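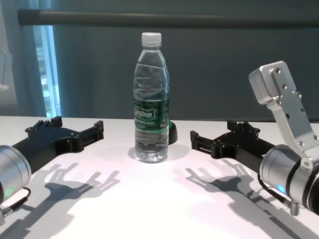
April 2022

I have been putting off writing about the glaze all week, so I'm going to sit here with my tea and get it down before I talk myself out of it. The big bowl came out of the kiln this morning and it is very nearly the green I've been after since the Evuvham show, that deep bottle-forest green with something a bit blue living underneath. I kept trying to explain it to the supply shop over the phone and the closest I could get was the dark green on a Cestbon water label, only with more depth to it (they were very patient with me, bless them). Mine has pooled thicker at the foot and gone almost black there, and up at the rim it breaks to a thin brown line that I didn't plan and love very much.

I mixed it from the Wainwright recipe, the one taped inside the cupboard door, but with a little less copper and a longer soak at the top. My notebook says 1,190 degrees for the last firing and I held it there until I couldn't stand waiting any longer. The trouble is that I also moved the bowl down a shelf, so now I have changed three things at once and will have to do it all over again to find out which one mattered. I know better! I have known better for years, and still I do it every single time.

The two small cups didn't fare so well. One has a crack running down from the handle, and the other stuck to the shelf and took a good chip of it along when I pried it loose. I've put the cracked one on the windowsill for pencils.

There was a letter from the Clatov gallery too, and they'd like up to 12 pieces for the December show, all from one family of color. I read it standing in the driveway with my coat half on. I want to say yes, and I think I will, but I'd like to see a second green bowl come out right before I promise anybody a whole table of them.

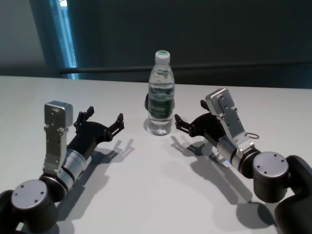
Things to do before the next firing

Order more copper carbonate from Traltura, and ask if they still carry the fine-mesh kind. Scrape and wash the bottom shelf. Make six test tiles, change only the copper, and write it down this time, in pen. Answer Clatov by the end of the month. And throw another big bowl while my hands still remember the shape of this one, maybe a touch wider at the shoulder.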